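洗濯物をたたむときの小さな工夫を、自分のためにも書いておきます。日本語で家事のことを書くのはまだ少し緊張しますが、間違いがあったらどうぞ教えてください。

## 先に広い場所を作る

たたむのが遅い人は、手が遅いのではなくて、場所がせまいのだと思います。私も前はソファの上でたたんでいました。やわらかい所では布の端がそろいません。今は白い平らな台を使います。台の上には、今たたむ布と、かごを一つだけ置きます。
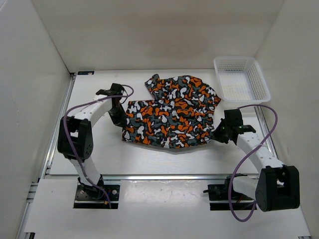
## かごは浅くて穴のあるもの

深いかごは下の物が見えませんし、上から押されてしわになります。浅い四角のかごなら、たたんだ物を立てて並べることができます。小さい穴がたくさんある白いプラスチックのかごは、軽くて洗いやすいです。友人のサミーラではなく、同じ名前に近いSamah Belhajさんに教わって、2月から使い始めました。

## 柄の布は端から探す

迷彩のような柄の布は、少し難しいです。オレンジ、黒、灰色、白がまざっていると、しわの線と柄の線が区別できません。私は次の順番でします。

1. 布の山を真ん中で持ち上げないで、まず端を一か所見つける。
2. その端を指で軽くつまみ、縁にそって次の角まですべらせる。
3. 角を2つ持ったら、台の奥から手前へゆっくり下ろす。
4. 手のひらで中央から外へなでる。強く引っぱると形がゆがみます。

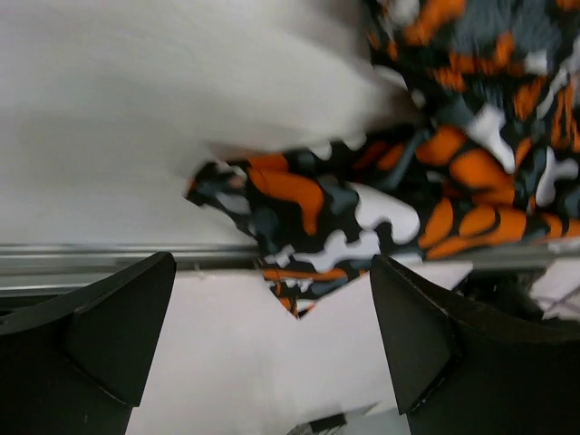 角がどうしても見つからないときは、布を裏返してみてください。裏は柄がうすいことが多く、縫い目が見やすくなります。それから、台の縁から下がった部分は、その重さで全体を少しずつ引っぱります。長い布は先に半分だけ台にのせて、残りは軽く丸めておくと落ちません。

薄い布はたたんだあと、10分ぐらい平らなままにしておくと折り目が落ち着きます。アイロンは、私はほとんど使いません。

Sevim Çetinkayaさんからは、柄を内側にしてたたむ方法も聞きました。色は守れそうですが、引き出しの中でどれがどれか分からなくなるので、私は柄を外側にしています。

2021年3月31日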